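HSK 113 Household Skills
Week 3 notes: dishes, racks, drying
Instructor: Fouzia Durrani. Lab questions to Asmaa Abdel Hamid
Posted November 2, 2025

Quick version of what we covered, for people who missed it and for the ones who were writing on their hands. Read before lab. Bring your own towel, cotton, no terry.

Recap from last time
Order of washing: glasses, flatware, plates, bowls, then pots. Change the water when it goes gray or when the grease sits on top. Most of you waited too long on the water. Rinse under running water or in a second basin, both fine.

Where the rack goes
Back of the work surface, not the front. You need the space in front of it for setting things down. If the rack is at the front edge you end up reaching over wet plates all the time and somebody's sleeve catches a fork. Leave room on both sides too. One side for what's coming in, the other for what's going out. Left or right handed, pick a direction and keep it for the whole load.

Check the feet before you load. A rack that slides on an empty counter will slide worse with ten plates on it. Folded cloth underneath works.

Wire vs. solid
Wire racks drain faster and you can see what's dirty. They also need wiping down more often, joints especially. Coated wire: look for chips in the coating, rust starts there. The solid plastic kind holds water in the bottom, so it has to be tipped out after every load. We have both in room 2831, try each one.

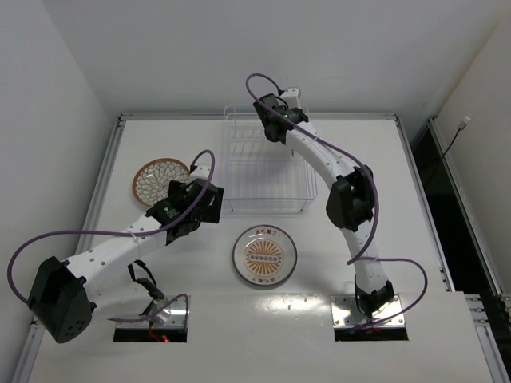

Loading plates. Start at the back slot and come forward. Big plates first, all facing the same way. Hold a plate by the rim at two points across from each other, or rim and underside if it's heavy. Lower it into the slot till you feel it touch the bottom wire, then let it lean. Do not drop the last inch!! That is where chips come from.

Skip a slot if the plates are deep. They should not touch. Two plates stuck face to face will still be wet tomorrow.

Mixed plates, different sizes: large at the back, small in front, otherwise the small ones disappear and you forget them. Same patterns together only matters when you put away, not while drying. (Question from the back row, yes you can sort by pattern if it makes you happy.)

Printed and painted plates
- soft cloth only, no scouring pad on the design
- no long soaking
- older ones, wash one at a time
- anything with a metallic rim, dry by hand right away
- check the back for a mark before it goes in a dishwasher, if no mark assume no

Taking out
Front to back, reverse of loading. Hands dry. Lift straight up before you tilt, if you tilt first the edge catches on the next wire. Set it flat on the surface, look at both sides, wipe the foot ring (the rough circle underneath, it holds water longer then anything else). Stack no higher than you can lift with both hands comfortably.

Never pull a plate out with a wet bowl resting on it. Move the bowl.

Air dry or towel?
Air dry if you have the time and the counter. Towel if you need the rack again or the water is hard and leaves spots. A damp towel just moves water around, so swap it. We didnt finish this part, more in lab.

For lab
Work in pairs, one loads and one unloads, then switch. Do the full rack 2 times. Write down anything that tipped, slid or touched its neighbor and what you changed. Half a page is plenty.

The reading on storage is still the one from September, Mertens, the section on shelves and stacking. Skip the part on cutlery drawers, we do that next week with knives.

Lab sheets go in the tray by the door, names on both pages please.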